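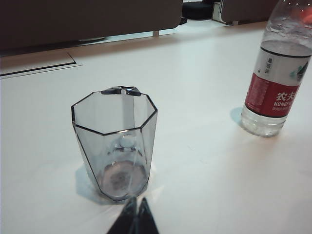

Pouring the Water: A Spring With Jevitz

May 6, 2021

If you've had a meeting on our floor since the winter, there's a fair chance you've already been served a drink by Jevitz, and if you haven't, you've surely heard people talk about it in the kitchen. I've been promising a proper write-up for the newsletter for weeks now, and I kept putting it off because every time I sat down to start, something had changed. So I've decided to simply tell you where things stand today, and if it's all different by the next issue, well, then I'll get to write another one!

For those who joined Wesent recently, a little background. Our hospitality desk has always been Rajitha Munasinghe and whoever could be spared to help her. On a busy day the two of them would set out water for every meeting on three floors, go around again at the halfway point for the long ones, clear up, wash, wipe down, and then start over. Rajitha kept a tally for us in September, out of curiosity more than anything, and came to 357 drinks poured in one week. That number went up on the kitchen door and I think it surprised all of us, her included. It doesn't count the coffees, and it doesn't count the walking.

The arm came to us through Anoletti, who set it up and trained it over a good many afternoons with Iason Bakalis from our own systems group. I sat in on a few of those afternoons and I'd recommend it to anyone. You think of pouring water as the easiest thing in the world -- you've been doing it since you were four -- and then you watch somebody try to write down what easy means. How far do you tip the bottle when it's full, and how far when there's only a little left? When do you stop? What do you do with a thin-walled plastic bottle that gives when you squeeze it, so that a firm grip sends the water up the neck before you've tilted anything at all? Iason told me he ruined two shirts on that last one.

Then there's the matter of seeing the thing you're pouring into. Clear glass is hard for a camera to make sense of, and clear glass on a white table is harder still, which I can well believe, having put my own elbow into one more than once. The first version of Jevitz was very sure of itself with anything opaque and very shy with anything see-through. It would come up to a glass, stop, back away, and come up again, a bit like a guest at a party trying to remember your name. Rajitha was the one who suggested bringing in a real mix of what we have in the cupboards instead of practicing on one kind of cup until it was perfect. She pointed out that people here grab whatever is nearest, and that any helper of hers would have to live with that. So in came the plain tumblers, the ones with flat sides, the tinted mugs, the odd survivors of sets we bought years ago, and they all took their turn.

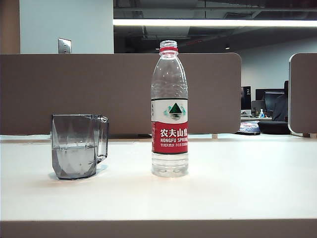 Halfway full turned out to be the right amount, by the way. We had quite a debate about it. The first idea was to fill everything nearly to the top, so that people wouldn't need a refill, but a full mug has to be carried by somebody, down a hallway, past a door that opens toward you. Rajitha has poured to the middle for as long as she's worked here and had never been asked why. When Iason asked her, she thought for a while and said it was what her hand did. A lot of the project has gone like that. There is so much in a job that the person doing it has never had to say out loud, and I've come to think the asking was worth nearly as much to us as the machine.

Now to the part I know many of you care about most, and which a few of you have stopped me on the stairs to ask. What does this change for the people who were doing the work?

Rajitha's job is still Rajitha's job, and her hours are the same. What's different is how the morning is laid out. Jevitz handles the pouring at its own table, and she handles what goes in front of it and what comes away. She checks the bookings, decides what each room needs, opens the bottles (it can't manage a cap yet, and Iason says please don't hold your breath), and loads the cart when the drinks are done. She gets some 30 minutes back before the first meetings, and she's been using that to sit down with the people who book the big client days and plan them properly. Before, those conversations happened while she was carrying a tray.

She has also become the person who knows the most about the arm on an ordinary day. When it stops and waits, she's the one who works out what has confused it. She keeps a notebook of these, and there are 19 entries so far, each with a line about what she did to get it moving again. Iason reads it every couple of weeks and takes the useful ones back to Anoletti. Her pay grade was looked at again in light of this and moved up, which she has kindly said I may mention.

It hasn't all been smooth, and I'd be doing you a poor service if I made it sound so. The arm is slower than she is. A round of 8 drinks takes it long enough that Rajitha could have done it herself and been back for the next one, and in the first weeks she often did, out of plain impatience! There was also a stretch when she felt she'd become its assistant, always feeding it bottles and hovering in case it got stuck. She told us so, quite directly, and that led to a change in how we schedule it. It now starts well ahead of the first meeting and works without anybody standing over it, and if it's behind, the room simply gets its water the old way.

A few people have also told me they miss having Rajitha come in halfway through a long session, because it was a natural break and she'd say hello. I miss it too. She still does it for the Kalogeropoulos room, where the meetings run longest, and we're talking with her about whether she'd like to bring it back elsewhere.

A couple of small requests while I have your attention. Please don't leave your own cup on the pouring table, even for a second, as it may well be taken for one of the set. Please leave the bottles where Rajitha has put them. And if you'd like to watch, you're very welcome to, just pull up a chair on the far side and keep your sleeves off the table.

Next on the list is tea, which brings hot water into it, and so a whole new round of safety checks and probably a different kind of mug. Iason is hoping to begin once the current setup has had a few quiet weeks. Rajitha has already started a fresh page in the notebook for it. If you have thoughts or worries, or you've spotted a cup at the back of a cupboard that nobody has tried yet, drop by the hospitality desk and let her know.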